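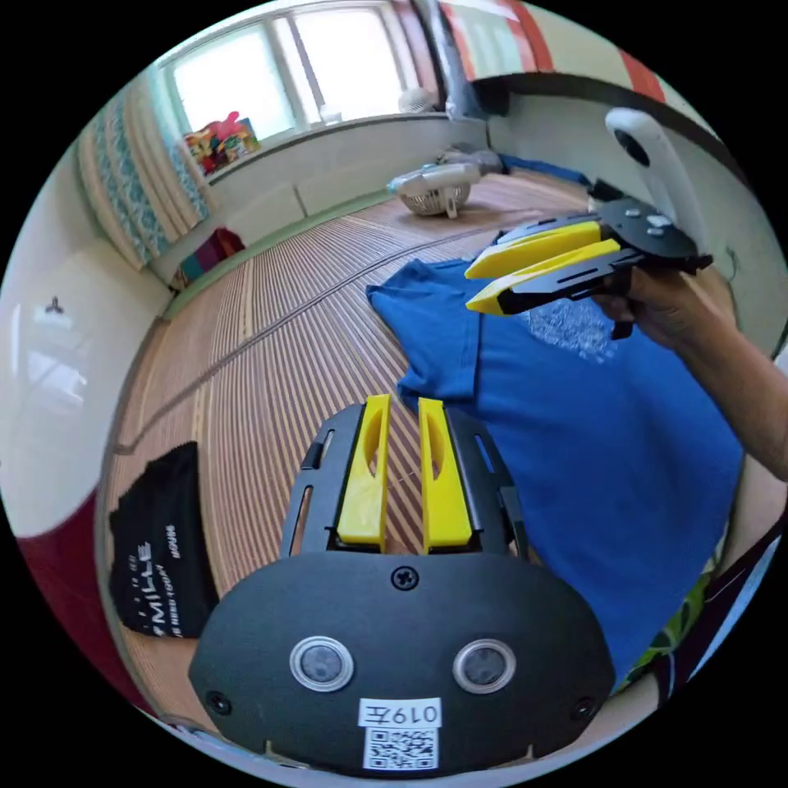 T-shirt folding practice, one gripper in the air and the other with its label to the camera.

I'd been promising Gerd Fröhlich a visit since January, and on Saturday I finally got on the early train to Zitberg and went. Gerd looks after the hand-held grippers for a small outfit called Skoltier, and when I say "looks after" I mean he cleans them, straightens them, re-tightens them, argues with them and puts them back in their boxes at night. I mend sewing machines for a living, so this was very much my idea of a day out.

The grippers work in pairs, one for each hand. You hold one and squeeze, and the two yellow fingers at the front close on whatever you're after, which in Skoltier's case is mostly laundry. The folding gets done in people's homes, and the grippers come back to Gerd's bench on the first floor of an old button works (lovely staircase, no lift, bring water).

I was there just before nine, and he already had a pair open under the lamp. First thing I learned is that you always start with the label. Each gripper has a white sticker on the faceplate with a number and a QR code, and the one in my photo reads 019左. The character at the end means "left". Gerd can't read any Chinese beyond left and right, but he says those two have served him very well. He scans the code, the gripper's history comes up on an elderly tablet, and only then does he pick up a screwdriver. I asked what happens if you skip the scan. He pointed to a shelf with a right-hand body on it wearing a left-hand sticker and said that had been a long Tuesday, and it was his own fault.

Then the fingers. I had expected something hard, but the spare ones he handed me had a bit of give in them, and that long cut-out down the middle of each is where most of the fluff goes. Cotton fluff, mainly. You wouldn't believe how much comes off a pile of T-shirts! He picks it out with a wooden cocktail stick, wipes the fingers down with a damp cloth and leaves them to dry on a tea towel while he gets on with the rest. No solvents. He tried some once and the fingers went tacky, and for a week everything they touched stuck to them, including his sleeve.

The part I enjoyed most was the gap test. With the gripper at rest the two fingers should sit parallel, and he checks this with a strip of card cut from a cereal packet. It should slide down between them with the same light drag all the way. If it catches at the tips, the fingers are toeing in, and he loosens the mounting, nudges, tightens and tries again. He let me do one. It took me 40 minutes and he was extremely polite about it. My trouble was that I kept over-tightening, and he told me to stop when it "feels like a jam jar somebody else will have to open". I've been using that on my own customers ever since.

After that he opens and closes the thing by hand, slowly, with his ear right down next to it. I'd do exactly the same with a sewing machine, so we had a happy little conversation about grit. There are slots in the frame the fingers are mounted in, and they let the muck in, but they also let you blow it out again, so he has stopped moaning about them. He uses a rubber bulb blower, the sort people buy for camera lenses. Canned air is banned from the room.

Next come the round windows on the faceplate, two of them side by side with silver rims. Gerd calls them the spectacles. They get a lens cloth and nothing else, and he does them last so he isn't putting thumbprints back on with every other job. He's strict about the screws around there as well. There's one up near the top and a little one in each lower corner, and they're easily lost, so they go on a magnetic dish in the order they came out. I dropped one. It went straight between the floorboards and Gerd opened a drawer without a word and gave me another.

The last piece is the white curved handle on top with the ring shape to it, which made me think of the controllers my nephew waves about when he's playing tennis in the lounge. If that's even slightly loose on the body, the readings of where your hand is come out wobbly and the whole session is wasted. So he grips the body in one fist, the ring in the other, and tries to twist. Any movement at all and it goes back to the start of the bench. He had 2 on the reject tray that morning and I'm fairly sure I could hardly feel what was wrong with the second.

We stopped for lunch at Gündoğdu, the bakery across the yard, and I had the spinach pastry and then a second spinach pastry. Go before one if you can, as the queue gets silly.

The afternoon was the practical. Gerd won't sign a gripper off until it has been used on real clothes, and he showed me how with a plain shirt laid out flat. You come in low, let one finger slide under the hem, squeeze, lift and bring it over. It looks like nothing at all. I had a go with a pair and managed a fold that my mother would have sent back, but I did manage it – and by my fourth attempt I'd stopped watching the fingers and started watching the cloth, so I was quite pleased with myself. Sleeves are still beyond me. I just dragged them about.

What surprised me is how quickly your wrist gets tired. He told me to hold my elbows in and put the thing down every few minutes, and to put it down on its side, never on the fingers. There's a handwritten note about that over the bench with three underlinings. The workshop's running total of sign-offs is on there too, in pencil, and it stood at 1,004 when I left. Mine wasn't one of them, he wanted to redo the gap.

If you fancy going, visits are by arrangement and Gerd takes 3 people at most, on account of the bench. From Zitberg station it's the Diden bus, and you get off at the stop after the swimming baths (I got off at the baths and had a pleasant walk in the drizzle). Wear something you don't mind getting fluff on. He's asked me back to look at an old treadle machine that came with the building, so I'll be taking my own screwdrivers next time, and a bag of spare screws to pay him back.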